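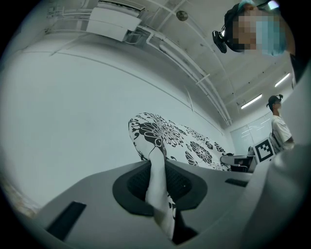
El pañuelo Gatti es un cuadrado de tela blanca con flores negras, y pertenece a esa categoría de objetos que uno compra para una cosa y acaba usando para otras catorce. Lo hemos vendido como pañuelo de cabeza, como envoltorio de regalo y, en una ocasión, como cortina de caravana. El dibujo es grande, sin timidez: flores que recuerdan al crisantemo, hojas que se enroscan, motivos de aire cachemir y puntos repartidos por el fondo. Si lo coges por un pellizco, la tela se retuerce en una tira estrecha y el resto se abre en redondo, con las flores bien a la vista; en plano parece un mantel con aspiraciones.

Características

Modelo: Gatti, estampado negro sobre blanco
Composición: algodón
Formato: cuadrado
Acabado: dobladillo cosido a máquina
Precio: 28 euros
Precio a partir de la segunda unidad: 26 euros
Disponibilidad: tirada de 200 piezas, sin reposición prevista

Sobre el estampado

Llegó a Nomton en una carpeta de dibujos que compramos a Sukgate cuando cerraron su línea de telas para el hogar. En origen iba destinado a cojines. Hicimos una prueba en cojín y el resultado era correcto, como es correcta la sala de espera de un notario. En tela suelta mejoraba mucho, así que los cojines se quedaron en el cajón y el pañuelo pasó a catálogo.

Lo imprimimos en negro y solo en negro. Cada temporada alguien pide una versión en verde salvia. La respuesta sigue siendo la misma.

Cómo se lleva

Al cuello, doblado en triángulo y con el pico hacia delante, se ven una o dos flores completas. Enrollado en tira queda casi abstracto, manchas negras sobre blanco, y combina con camisas que de otro modo no aceptarían compañía. En la cabeza aguanta bien con un nudo simple en la nuca. También sirve atado al asa de un bolso, uso que al principio nos parecía un desperdicio y que hoy representa buena parte de los pedidos.

Para envolver, funciona con libros, botellas y cajas de tamaño razonable. Conviene avisar a quien recibe el paquete de que el pañuelo forma parte del regalo. Hemos tenido devoluciones de clientes muy educados que lo mandaban de vuelta planchado.

Lavado y cuidado

A máquina, en frío, con ropa clara. Las primeras veces, mejor solo. No usar lejía. Plancha templada por el revés, sin insistir en el dobladillo. Se puede secar al aire, colgado de una esquina, a la sombra. La secadora no lo destruye, pero lo deja con cara de haber dormido en un autobús.

El algodón se ablanda con los lavados. El primer día puede resultar algo tieso y hay quien nos escribe preocupado; a la cuarta lavada dejan de escribir.

Modelos de la misma familia

Irkisstead: la misma tela, con hojas pequeñas y sin flores. Más discreto, para quien opina que el Gatti habla muy alto. También se hizo en tirada de 200 y quedan pocos.

Retales Gatti: recortes del mismo estampado, en bolsa cerrada. No se elige el trozo. Suelen acabar en colchas, en fundas de gafas o en una caja esperando un proyecto.

Envíos y cambios

Los pedidos salen en dos días laborables, doblados en sobre de cartón. Admitimos cambios si la pieza no se ha lavado y conserva la etiqueta. Como cada pañuelo se corta de una tela continua, la posición de las flores varía de uno a otro y no podemos reservar uno «con la flor grande en el centro». Se ha intentado, también por teléfono.

Ficha actualizada: 2022-01-19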